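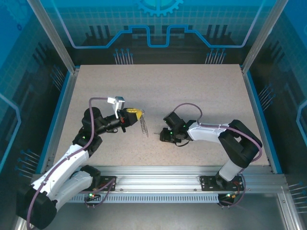
图4-1 双臂工作台,左夹爪夹持弹簧

4.3 夹爪对比测试的设置步骤

本节说明怎样在 Illari 双臂工作台上,对两种夹爪做比较测试。测试的工件是小弹簧。弹簧容易变形,也容易转动,所以它适合检查夹爪的夹持力和对中情况。请先完成4.2节的回零,然后再做本节的内容。

准备
(1)确认两个安装板在铝型材导轨上已经锁紧。用手轻推底座,底座不应该移动。
(2)检查紫色线缆。线缆要沿着手臂走,在腕部留出一个弧形的余量。余量太小的时候,腕部转动会拉到接头。
(3)打开控制器 Skurkico,等待手臂上的绿色指示灯亮起。
(4)在软件里选择“夹爪比较”,新建一个记录,填写操作人的姓名和夹爪编号。

注意:手臂通电以后,请不要把手伸进透明围板里面。需要放置工件的时候,先按“暂停”。

左臂夹持
(1)按“暂停”,把弹簧的上端放到左夹爪的指间。
(2)夹持力设为30(软件单位),点击“闭合”。
(3)弹簧应该自然下垂。如果弹簧被压扁,请把数值减小,每次减小两个单位,再重新夹。
(4)把左臂移动到工作台中间的上方,保存这个位置,名称写为L-69。

说明:同一个弹簧请不要连续使用太多次。我们的记录里,同一个弹簧夹持超过1695次以后,两端的形状有变化,结果不能再互相比较。

右臂接近
(1)右夹爪保持张开,速度选择“低”。
(2)从右侧水平接近,让右夹爪朝向左夹爪,两个夹爪之间留一个小的间隙。
(3)在间隙位置停止,观察弹簧是否摆动。摆动停止以后,再做下一步。
(4)用微调键改变右夹爪的高度,使指尖对准弹簧。高度不对的时候,请不要用加大夹持力的方法来补偿。

小心:两个夹爪距离很近的时候,禁止使用“快速返回”。这个功能不检查另一只手臂的位置,有碰撞的危险。请使用“分步返回”,先退右臂,后退左臂。

图4-2 右夹爪在间隙位置,正对左侧的弹簧

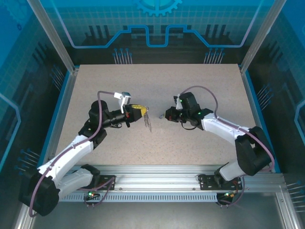

4.4 记录与评价

每种夹爪至少做30次,左右交换以后再做同样的次数。每一次请记录下面的项目:
夹持力的设定值
弹簧有没有滑动
弹簧有没有转动,转动的方向
从接近到停止的时间
错误代码(如果有)

出现代码2180时,表示夹爪的反馈信号中断。请关闭电源,重新插紧安装板旁边的接头,然后从4.3节的“准备”重新开始。这一次的数据不要计算在内。

评价的时候,请先比较滑动的次数,再比较时间。时间短但是滑动多的夹爪,不适合弹簧类的工件。摄像头的画面可以帮助判断转动,不过弹簧的反光有时影响识别,建议再用人眼确认一次。

测试方法由 Dindo Lumbao 编写,Elżbieta Sobczak 校对。记录文件请保存到 Lustanari 文件夹,文件名使用夹爪编号。夹爪的更换方法见4.5节。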